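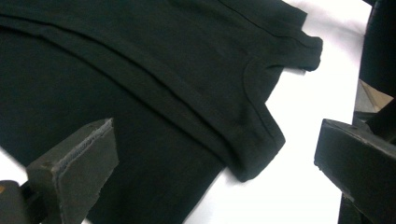
The Rallis Seam Press Cloth is a plain cotton drill cloth used between the iron and the garment. It is made for dark fabrics, which mark more easily than light ones. A hot soleplate flattens the surface of the cloth wherever there is extra thickness underneath, and the flattened spots reflect light. On a matte, almost black garment like the one on the white tabletop, a long curved band of layered fabric is where shine would show first. The press cloth spreads the pressure and keeps the metal off the fabric.

## What you get

One press cloth, hemmed on all four sides, with a hanging loop in one corner. The cloth is undyed and unbleached, so there is no color to transfer. It comes folded in a paper sleeve with the care instructions printed on the back.

We sell it in two weights:

- **Rallis Light.** For shirts, linings, rayon, fine wool and anything you would normally press on a medium setting. You can see the seam line through it when it is damp.
- **Rallis Heavy.** For coats, twill trousers, denim and canvas. It holds more water and makes more steam. You can't see through it, so line up the seam before you lay it down.

If you only want one, get the Light. It can be folded double for heavier work. The Heavy can't be made thinner.

## Specifications

| | Light | Heavy |
|---|---|---|
| Width | 73 cm | 73 cm |
| Length | 50 cm | 50 cm |
| Fabric | Cotton drill | Cotton drill |
| Finish | Undyed, washed once | Undyed, washed once |
| Maximum iron temperature | 200 °C | 200 °C |
| Edge | Double-turned hem | Double-turned hem |
| Hanging loop | Yes | Yes |

Measurements are taken after the first wash. Expect a little more shrinkage over the first few uses, mostly in the length.

## How to use it

1. Set the iron for the garment fabric. The cloth doesn't change the setting you need.
2. Lay the garment wrong side up if you can. Press from the right side only when a crease or a hem has to be sharp.
3. Dampen the cloth and wring it out well. It should feel cool but not drip.
4. Lay it flat over the area and press straight down. Lift the iron before moving it to the next spot.
5. Take the cloth away and let the garment cool where it is before you pick it up.

Don't slide the iron. Sliding stretches anything cut on a curve, such as a neckline, an armhole or a shaped waistband, and once a curved edge has stretched it takes a lot of steam to shrink it back.

For layered edges and facings, press the seam open first, then fold and press the finished edge. If the seam allowances are bulky, slip a strip of brown paper under each one so the ridge doesn't print through to the right side. Grade the allowances before the final press if you are sewing the garment yourself.

Velvet and corduroy need a needle board or a thick towel underneath. The press cloth alone won't protect the pile.

## Removing shine that is already there

Shine from pressing can often be reduced. Shine from wear, on elbows and trouser seats, usually can't, as the fibers have been rubbed away.

Mix one part white vinegar with 7 parts water. Dampen the Heavy cloth with it, hold it against the shiny area and bring the iron down until it just touches. Let the steam go through for a few seconds, then lift everything off and brush the fabric against the nap with a clothes brush. Repeat once if needed. Test on an inside hem first. On polyester the shine is slightly melted fiber and this method will do little or nothing.

## Care

Machine wash warm with a small amount of plain detergent. Do not use fabric softener or dryer sheets. Softener leaves a film that scorches and can spot the garment. Rinse the cloth in clear water after using vinegar.

Light brown marks are normal and don't affect use. Replace the cloth if it has a dark scorch mark, a hole, or starch that won't wash out. Keep a separate cloth for fusible interfacing, and mark it in one corner with laundry pen. A spot of adhesive you missed will end up on the next thing you press.

## Works with

- **Casia Sleeve Board.** The cloth hangs over both sides of the narrow end without being folded.
- **Casia Tailor's Ham.** Use the Light cloth. The Heavy one tends to wrinkle over the curve.
- **Esposito Clapper.** Remove the press cloth before you set the clapper down, so the wood can draw the steam out of the seam.

The cloth can be used with any household steam iron or dry iron. We don't recommend it for rotary ironers or for heat transfer presses, which run hotter for longer.

## About the maker

Rallis cloths are cut and hemmed at the Vevmont workroom, which has supplied pressing goods to tailors and dry cleaners since 1961. The drill is the same one used for the workroom's table covers. The hanging loop was added at the request of dry cleaners who dry their cloths on hooks.

## Ordering

Cloths are sold singly and in packs of three. Packs are one weight only. Trade customers can order uncut drill by the roll; please ask for a quote, as the price depends on length.

The Heavy cloth sold out in December and is back in stock as of Wed 23 February. Back orders are being sent first.

Unused cloths can be returned in their paper sleeve. A cloth that has been dampened or pressed can't be resold, so please check the weight before you wet it.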